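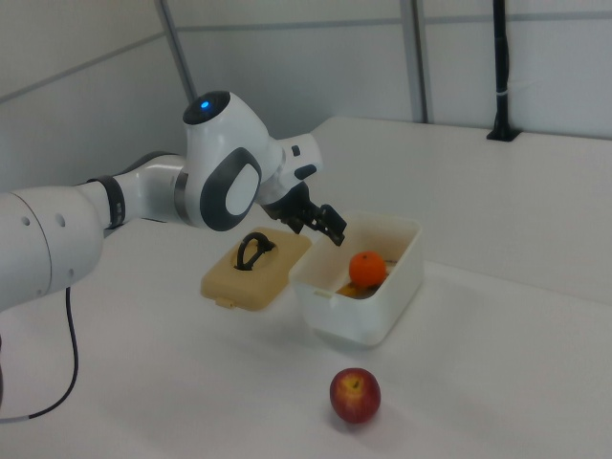
Does the handle hold if I fill the thing right up, or is it just for lifting the lid off? That was the question in my inbox on Friday, and I've had it so often now that I may as well start the page with it. You can carry the box by the handle, yes, as long as the lid is pushed all the way down and the clips are fastened. Don't do it with one clip hanging open. I did, on my back steps, with a full load of buttons, and I was still finding buttons when the leaves came down.

Home Shop Storage Kitchen Sewing Room Sale Contact
Search the shop Go

Ferna Handle Box, clear-ish white with beige lid
Item 2339
Comments (40) Share

So this is the Ferna, and it's the box I use more than anything else I sell. It's a plain rectangular plastic box with a lid that lifts right off and a black handle on top of the lid. The corners are a little rounded, the walls are a matte see-through kind of white (you get the color and shape of what's inside, you won't be reading labels through it), and the lid is beige. Some of you call it cream, one of you called it "old piano keys" and I've been calling it that in my head ever since. If you're hoping for bright white all over to match your shelves, it isn't that! The lid has a bit of yellow in it next to the box and I'd sooner you knew before you ordered.

I started stocking these when my old supplier quit making the one I liked, the Turnar. I know plenty of you still have Turnars and the lids do NOT swap. They look as if they should, they even sit on top nicely, and then the clip misses by a hair and you're carrying a lid with nothing under it. If you've lost a Turnar lid, write to me and I'll look in the back, I have a few odd ones left.

What I keep in mine

Right now there's one by the sewing machine with bobbins, chalk, my good scissors and the seam ripper I'm always looking for. Another lives in the kitchen with cookie cutters and piping tips. I've got one in the car with a flashlight, band-aids, a tire gauge and granola bars I should probably replace. The fourth has crayons in it and comes out whenever there are small people at the table, and that one's had the hardest life by far. It's been stood on. It has a scuff down one side and the lid still goes on fine.

It's a good size for grabbing. I like a box that holds one job's worth of stuff, so you pick it up, take it where you're working, and put the whole lot back when you're done. Bigger boxes turn into junk drawers at my house, I've stopped fighting it.

The lid and the clips

The lid comes completely off, no hinge. I know some people want a hinge and I did too for the first week or so, but I've come around. You can set the lid down flat beside the box and it stays out of your way, and you can get both hands in without the thing flopping over on your knuckles. The middle of the lid is raised up a little and that's where the handle sits. There's a small latch tab on the edge too, same beige as the lid.

To close it, drop the lid on level, press down in the middle, then do the clips. If you do a clip first and then try to push the rest of the lid down, it goes on crooked and the clip pops off again. They're stiff when they're new. Mine loosened up after a couple of weeks of ordinary use, and the crayon one is almost too easy now, though see above about its hard life.

It isn't airtight. Please don't put soup in it! I wouldn't use it for flour long term either. Wrapped cookies for a day, sure, I do that in December when every tin I own is spoken for.

Stacking

This is the one thing people grumble about and fair enough. The handle stands up, so you can't set one box flat on another. If your shelves are close together, measure first and leave room for your fingers as well as the handle. With the lids off, the empty boxes are easy enough to put away, I just line them up under the bench with the lids next to them. If stacking is what you're after, look at the Mägi, it has a flat lid and no handle and it'll go as high as you dare. I have both. The Mägi is for stuff I put away and the Ferna is for stuff I'm going to want again by Tuesday or so.

Cleaning

Warm water, dish soap, a soft cloth. I don't put mine in the dishwasher. A customer told me she does it on the top rack all the time with no trouble and I believe her, but I'm not brave enough and I won't promise you anything there. Glitter comes out with a strip of tape. Marker on the walls mostly comes off with a little rubbing alcohol, marker on the lid hardly comes off at all, don't ask how long I tried. Dry under the clip before you close it up or you'll get a damp line around the rim.

Ordering

Boxes come with the lid and handle already together, so there's nothing to put on. I sell them singly or in a set of 2, and the set works out a little cheaper on shipping. They all come in on the Gurnarmont truck and I'm usually down to roughly 50 by the time the next delivery turns up. If the button says sold out, leave your email and I'll let you know. I don't do other colors, I've asked and asked.

I check every lid before it goes in the mail by putting it on its box and doing up the clips. If yours arrives with a cracked clip anyway, send me a picture and I'll get another lid out to you, no need to mail the broken one back.

A few things from the comments

Can I write on it? On the lid, forever, as I've said. I use masking tape on the short end of the box and write on that.

Will it hold knitting? Small projects, yes. A sock and its yarn go in with room to spare. A sweater will start out fine and then you'll be sitting on the lid.

Could I get a second handle for the side? No, there's only the one on top. I carry mine with a hand under the bottom when it's really heavy anyway, and I'd tell you to do the same if you're filling it with nails or beads or anything else that'd be miserable to pick up.

Is the lid going to get yellower? It comes that color. My oldest sits on a windowsill in full sun, and the lid looks to me the same as the day I unpacked it, but I've never held it up to a new one. I'll try to remember to do that next time a delivery comes in and I'll put the answer here.

Add to basket
Comments (40) Share Save for later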